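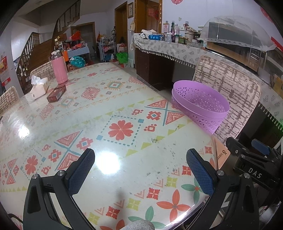 Eilidh Rennie had the left hand and Daichi had the right, and neither of them could get the tissue out of the box.

"You're pulling before I've closed," she said.

"I'm closed."

"You're touching it. That's different."

They had been at it since three. The rules for the Menddale round gave each team 90 seconds to do one household job with two grippers, and the job had to be done in a real house. The Bulevdale team was folding towels. Eilidh had wanted towels. Daichi had said everybody would do towels, and so they were pulling a tissue and laying it flat on his grandmother's table, which had a slick flowered cloth on it that nothing would lie flat on.

Norbert Fodor sat on the stairs with the laptop on his knees. He was keeping the log. Each run got a number, a time and one word, and the word was mostly "tore."

"Run 82," he said. "Whenever you like."

Eilidh squeezed the trigger halfway and waited. Ms. Cirillo had told them in January that the pads would only teach them something if they went slowly, and then she had gone off to help the juniors with their line follower and hadn't said what it was they would learn. Eilidh watched the blue pad tip inward until the tissue dented.

"Closed," she said. "Now you."

Daichi brought his hand over and took the other corner. They lifted. The tissue came up, and the box came up with it, and then the box dropped and knocked against the pink bottle.

"Does that count?" Norbert asked.

"No," said Eilidh.

"It came out, though."

"Put 'box.'"

He put "box."

Daichi's grandmother came in from the yard and looked at the table. She moved the bottle back a little, toward the edge, and asked Daichi something that Eilidh didn't understand. He answered with his eyes on his hands.

"She wants to know how long," he said.

"What did you tell her?"

"Supper."

His grandmother reached past Eilidh's elbow, pulled a tissue out with two fingers and wiped her glasses with it. She put it in her sleeve and went off to the kitchen. Norbert had started the timer by accident and had to delete the row.

"She held the box," Eilidh said after a while.

"What?"

"With her other hand. She put her thumb on the side of it."

Daichi thought about this. "Then there's only one hand for the tissue."

"One's enough to pull it. We let go of the box after, and then we both spread it."

"That's two moves. Sipho timed two moves at the club and it was over 147 seconds."

"Sipho was doing socks."

Daichi set his gripper down and shook out his wrist. He had a red line across his palm from the handle. Then he picked it up again and brought the pad against the end of the box, low down, and closed it until the cardboard bent a little.

"Too much?" he said.

"A bit."

He eased off. Eilidh took the tissue near the base, where it was thicker, and drew it straight up. It came out whole. She held it over the table, and it hung there moving slightly in the air from the kitchen, and Daichi let go of the box and came across for the free corner and missed it, and came back and got it.

They lowered it together. It slid toward her and she let it slide, and then it stopped.

"It's got a fold in it," Norbert said from the stairs.

"How long?"

"You didn't say start."

Eilidh looked at Daichi. He was already moving the box back to where it had been.

"Start," she said.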